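3. Primeira utilização e serviço diário

Antes de mais, obrigado por ter escolhido o dispensador de água Clarido. Sabemos que apetece enchê-lo logo que sai da caixa, mas peça-lhe um bocadinho de paciência (e a si também!), porque a primeira lavagem faz toda a diferença no sabor.

1. Lave o frasco de vidro com água morna e detergente suave e enxague-o muito bem, duas vezes se puder.
2. Pouse o suporte de madeira numa mesa firme e nivelada, com a torneira virada para quem se serve.
3. Assente o frasco no suporte com as duas mãos, ainda vazio.
4. Encha com um jarro, devagar, e deixe repousar 3 minutos. Passe um dedo por baixo da torneira: se sentir humidade, aperte a porca interior à mão.

Cuidado: nunca desloque o dispensador cheio, nem que seja só um palmo. O vidro com água pesa bem mais do que parece.
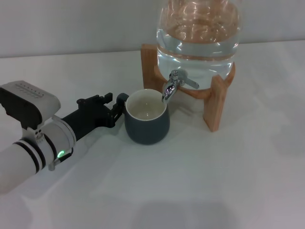
5. Coloque a caneca com a boca por baixo do bico e a asa para fora, que assim é muito mais cómodo pegar-lhe depois.
6. Abra a torneira com suavidade e feche-a um pouco antes de a caneca estar cheia, pois caem sempre umas gotinhas no fim.

Nota: se as suas canecas forem altas, experimente primeiro com o frasco vazio. Deve sobrar uma pequena folga entre o bordo e o bico. Para ganhar altura, existe a base Stamen (ref. 1368), vendida à parte.

Nota: não use água acima de 50 °C. O suporte limpa-se com um pano bem torcido e seca-se logo a seguir.

Para peças de substituição, consulte a lista no fim do manual.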